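¿Cómo se prepara un brazo robótico antes de trabajar?

¡Los brazos robóticos también necesitan cuidados! Faisal Hashmi pone a punto uno en el taller de Kulonine, y antes de mover un solo motor lo ensaya todo en el ordenador, dentro de un mundo dibujado en 3D.

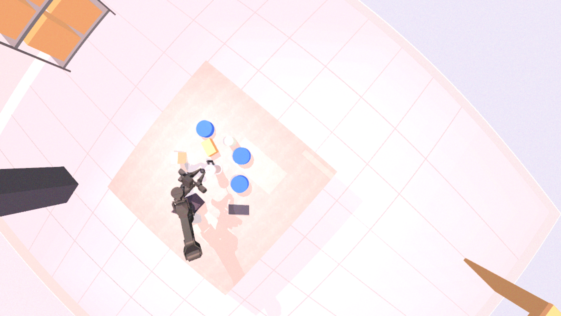
Tiempo de lectura: 2 minutos

En ese mundo el brazo es gris y trabaja sobre una alfombrilla rosa. Tiene la pinza abierta, con sus dos dedos cerca de unas piezas pequeñas, y un poco más allá están los cilindros azules. ¡Si choca con algo, no se rompe nada!

Después toca el brazo de verdad. Faisal lo desenchufa, limpia los dedos con un paño seco y aprieta los tornillos de la base. Luego lo enciende y lo lleva a su «posición cero», que es como ponerse firme - así el robot sabe dónde empieza cada giro.

Cada 3.000 movimientos hay que revisar también las articulaciones. El contador marca 1.879, o sea que aún queda un buen rato de trabajo.

¿Y si una articulación hace ruido? Se para el brazo, se abre la tapa y se mira si el engranaje necesita grasa. ¡Con una gotita suele bastar!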